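Storing small counting cubes in a shared resource room
Posted by Stevley, February 4, 2026

Our centre lends maths kits to families for five days at a time. Kits often return incomplete. What storage is recommended?

Skonow
A lined tray is preferable to a bag - small pieces remain visible at checkout.

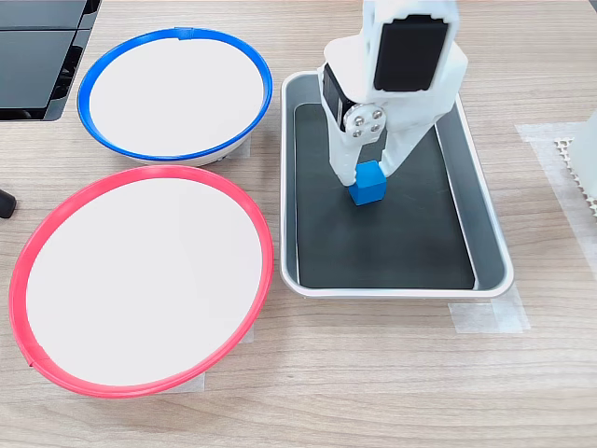 Blue cube at the lined metal tray.

Kits of 100 are difficult to verify. We limit ours to 20 and record each return in July, when the full inventory is done.

Jedado
Use bowls with coloured rims, one per category. Labels peel.

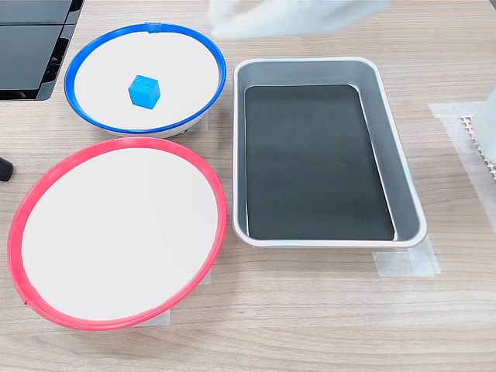
Bowls with blue and red rims, and a metal tray.

Nic Aodha
We charge a deposit. Parents complained.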